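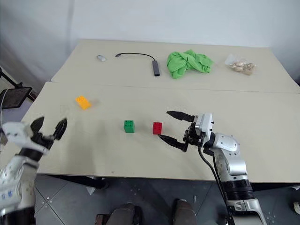

Leonie Frei | Cahier d'atelier, février | Poste bimanuel

Point matériel avant de figer le budget du second poste.

Sur les tables : brique jaune-orange, cube vert, cube rouge, et derrière, le hub USB noir avec son câble, le chiffon vert, le sachet transparent. Je garde ce jeu d'objets pour comparer les pinces, il couvre le rigide et le mou. Prévoir un deuxième jeu identique, à prendre sur la ligne consommables.

Pinces. Devis Imhof reçu : 1805 francs la pièce, doigts compris. Prirnex est moins cher mais facture les doigts à part et n'a pas encore donné de délai. Il en faut 4 : deux pour le nouveau poste, deux en réserve. Relancer Prirnex avant de signer quoi que ce soit.

Doigts de rechange : 237 francs le lot chez Dunetti. En prendre un seul lot pour commencer.

Tables. On reste sur deux plateaux beiges accolés. Le joint au milieu me gêne pour les objets plats. Un plateau d'un seul tenant coûte plus cher et ne passe pas la porte du local, donc on garde la solution actuelle et je demande des brides de liaison pour dessous.

Câbles. Le câble noir du bras droit descend le long des segments jusqu'en bas. Pour le second poste, ajouter une gaine et des colliers à la commande. À chiffrer, pas dans le devis Imhof.

Bras : Umanon annonce 6 semaines à partir du bon de commande. Si le bon part après la clôture de février, on passe sur le trimestre suivant.

À faire : relance Prirnex, prix gaine, demander à Umanon si le support d'écran est inclus.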